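27 Jan 2020

# The case against the mixed surface

Most advice on keeping a small room in order starts with categories. Books go with books, food goes with food, paper goods go in a cupboard. The advice is easy to draw on a floor plan and it holds up well in houses with a room for each category. It holds up poorly in a single room where people eat, read and blow their noses within one arm's length of the same chair.

My position is narrower than the title suggests. A mixed surface is acceptable when every item on it has a boundary of its own. It fails when the items depend on the surface to keep them apart. The argument usually gets stuck on how many things are out, and the number matters less than the edges.

Fruit is the clearest test. Small round fruit has no edge. Put it on a flat table and it holds position until someone bumps the table. Put it on a soft, rounded surface under a cloth and it will not hold position at all. A bowl solves this, but a bowl is wide at the rim and narrow at the foot, so it takes up the most space exactly where sleeves pass. The clear clamshell that fruit is sold in has straight walls, a flat base and a lid. You can see the contents from the chair and judge whether they need eating. I have used these boxes in place of bowls since November and see no reason to go back.

The objection is that a sales container looks temporary. I accept that. It also weighs almost nothing and can be thrown out when it cracks. A decorative bowl gets kept for years after it has stopped suiting the table.

Books are the second test. A book lying flat on a shared surface becomes a shelf within a day. Things are set on it, and to read it you must first clear it. Upright, the same book has a footprint the width of its spine and nothing can be put on top. This requires support at the back and sides, and a metal mesh rack provides it at low cost. The covers can face out, which helps anyone who chooses a book by its front.
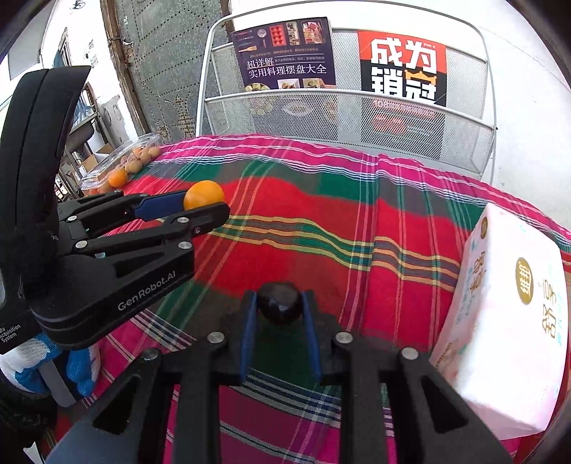
*Two books upright in the mesh rack, with the tissues on the plaid and the fruit box behind.*

The subjects of the books do not matter for this purpose. One on plating food and one on selling can share a rack without confusion, as no one reaches for the wrong one. Sorting by subject starts to pay when a collection is too large to scan in a single look. A person with 399 books needs a system. A person with two needs a rack.

The cloth deserves more attention than it gets. People choose a plain one in the belief that it makes a surface look tidy. On a plain cloth each item stands out, along with every crumb and stain. A bright plaid does the reverse for stains, and it costs you something too: small items are harder to find against crossing stripes. Keys and pills should not be put down on plaid. An orange fruit or a white and pink tissue box can be found on it without effort.

Drape is a separate question. A cloth that hangs over a rounded surface has no usable rim. I would treat the part that curves as unavailable and place things only on the part that is close to level. The tissue box is the item most often put in the wrong spot. It is light when nearly empty, and each pull drags it a little. It belongs beside the hand that uses it, on the level part – with its long side against something if possible.

Commercial organizers try to answer all of this with one product. I have owned the Trellero tray, with 64 slots in a molded insert, and the Kramer caddy, which has three. The Trellero had a slot for things I did not own and none that fit a tissue box. The Kramer was better because it had fewer opinions. Both had the same flaw: the whole unit had to be lifted to wipe the cloth beneath, and a full unit is heavy enough that the wiping is put off. Separate containers are moved one at a time.

There is a limit to the approach. Once a second layer forms, with anything resting on the fruit box or leaning on the front of the books, the boundaries are gone and the surface should be cleared to the cloth. I do this before bed. It takes less time than putting a room's contents back into categories, and everything can then go back where it was.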